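Safe Practice for Legged Robots in Borrowed Rooms
Project report, group 4
Merja Ojala, Libor Zelenák, Toivo Saarinen
Supervisor: Irja Saarinen (no favors were granted, as the grade will show)
2024-01-28

1. Background

The course handout asked each group to take an existing set of lab rules and test whether a normal person could follow it. We chose the Irkwood lab rules for standing and walking robots, which run to 20 pages and assume a marked floor, a fenced work area and a technician. Home trials have a bedroom, a door and Toivo.

Our question was which rules survive the move from a lab to a home, which need rewriting, and which were only ever there to make the binder thicker.

2. Method

We went through the rules one at a time and sorted them into keep, change and drop. Each of us sorted alone first. Then we met and argued, mostly over rule 14 (footwear), on which Libor holds views that could fill a separate report.

We also read the setup notes that Heikki Rantala wrote for the Flurnero course two years ago. They are four pages long and much better than the official rules, a point we made in our first draft in stronger words.

3. Findings

3.1 Work area

The lab rules ask for a clear zone of 330 cm on every side of the robot. Very few bedrooms can offer this without removing the bedroom. We suggest a smaller zone, worked out from the reach of the arms with the grippers on, plus a rule that one person stands by the power switch and does nothing else. "Nothing else" includes holding the laptop.

3.2 Raised surfaces

A platform brings the feet to a handy height for work on the lower legs, and it also gives the robot an edge to step off. The lab rules mention platforms once, in a footnote, to say that they should be "suitable." We would add that joints between sections must be checked for movement before the robot stands on them, and that both feet must be well inside the edges before the leg motors are switched on.
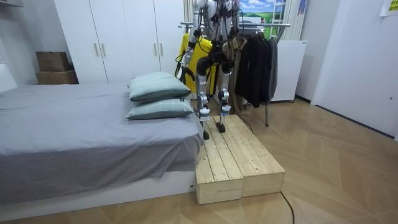
3.3 Cables

A black cable runs across the herringbone floor in front of the pine platform, lying loose. Under the lab rules this is fine, because the lab rules talk only about cables crossing a "marked walkway," and a bedroom has none. We rewrote the rule: any cable on the floor where a person may step is taped down or routed along a wall. It took us an evening to agree on those words – the tape takes a minute.

3.4 Soft things

Coats, bedding and curtains do not appear anywhere in the Irkwood rules. They can catch in a gripper or a knee joint, so we added a line saying that loose fabric is moved out of reach before power-on. Merja wanted the word "textiles." She was outvoted.

4. Open points

We did not test the new rules on anyone outside the group. Niskanen's group has offered to try them in February, provided that we try theirs, which are 87 rules long and have an appendix.

Rule 14 remains under discussion.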